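4. Hollow Cylindrical Specimens and the Test Enclosure

4.1 Specimen geometry and casting

The specimens considered in this section are open-topped hollow cylinders with a thick wall relative to the bore. The form was chosen for the Nisberg series after the solid cylinders used earlier gave little information on rim damage. A solid cylinder presents a flat upper face and one outer edge. The hollow form presents an inner and an outer edge at the same height, and both can be inspected from above without turning the piece over.

Casting was done at the Hirnham workshop in two-part molds with a removable core. The mix was a fine-grained gray mortar with no coarse aggregate. Each mold was filled in layers and tapped on the sides between layers to release trapped air. The core was withdrawn on the day after casting and the outer mold on the following day. No release agent was used on the core after the first batch, as the agent left a film on the inner wall that collected dust and made later weighing unreliable.

The castings were not ground, sealed, or painted. Small pits left by air bubbles were accepted if they did not reach the rim. Pieces with a pit that broke through either edge of the rim were set aside and used only for practice placements. The whole program comprised 3,806 recorded placements, of which the first 700 were made with rejected castings and are excluded from the tables.

4.2 Surface condition

An untreated mortar surface sheds fine material whenever it is touched. The loss from a single contact is small, but it has two effects that matter here. First, the dust changes the friction between the specimen and whatever supports it. Second, it settles on nearby surfaces, where it can be picked up again by the next specimen. Both effects grow with the number of contacts, and neither is removed completely by brushing.

Three surface classes were defined before testing began. Class A covers a surface that leaves no visible mark on a dark cloth when wiped once with light pressure. Class B covers a surface that leaves a faint, even mark. Class C covers a surface that leaves a heavy or streaked mark. Most castings entered the program in Class B. A specimen that reached Class C was brushed, rested overnight, and classified again before further use.

Color was not used as a measure of condition. Mottling in mortar of this type can come from uneven drying, from the mold, or from handling, and the three causes could not be separated by eye. Early attempts to grade the mottling against a printed gray scale were dropped when two readings of the same piece on different days disagreed by more than one step.

4.3 Enclosure

Tests were carried out in a panel-lined enclosure built to the Quansah drawings. White panels were used for the walls. The light finish gives an even background for inspection and makes marks easy to find, but it also means that the panels have to be inspected as carefully as the specimens. A scratch on a white panel can be mistaken for a hair or a thread of fiber in a photograph, and the reverse error is also possible. Panel marks were therefore mapped at the start of each series and again at the end.

The panels meet at the corners without filler. Filler was tried in the first version of the enclosure and was removed when it began to crack and drop particles. The joints were instead wiped along their full length at the end of each working day. The upper joints, where the walls meet the ceiling panel, are harder to reach and were wiped once a week.

Figure 3. Hollow cylindrical specimen in the panel enclosure, with the open rim uppermost.

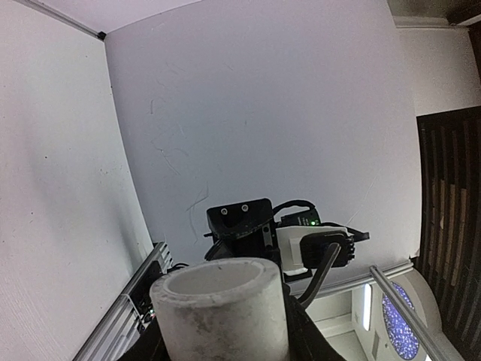 Cleaning of the walls was limited to a dry cloth during a series. Damp cleaning was found to spread fine mortar dust into a thin film, which then dried in the surface texture of the panel and could be lifted only by repeated wiping. Where damp cleaning was needed, it was done between series and followed by a full day of drying with the enclosure open.

4.4 Inspection of the rim

Rim inspection followed every tenth placement. The specimen was viewed from above at a slight angle so that the rim and the upper part of the bore could be seen together. A directly vertical view shows the two edges more evenly but hides shallow chips on the inner wall. A low view shows chips on the near outer edge and conceals most of the bore.

Chips were recorded by position and by edge. Pits present at casting were entered on the specimen card before the first placement, so that they would not be counted later as damage. This step was added in September, after a check of the older cards showed that casting pits had been entered as chips in several cases. The affected cards were corrected from the casting photographs where these existed and withdrawn where they did not.

Specimens were retired after 1,000 placements, or earlier if a chip extended across the full width of the rim. Retired pieces were labeled and stored dry, with the rim protected by a paper disk.

4.5 Limits of the method

The results apply to untreated mortar of the Hirnham mix and should not be carried over to fired clay or natural stone. The cloth test depends on hand pressure, and no attempt was made to control that pressure beyond the written instruction. A weighted pad of the kind described in the Skinell procedure would remove part of this variation, but it does not follow the curve of the outer wall and was not suitable for the bore.

Humidity was recorded in the room and was not recorded inside the enclosure. Differences between the two may account for part of the spread in surface class on consecutive days, and a second sensor has been ordered for the next series.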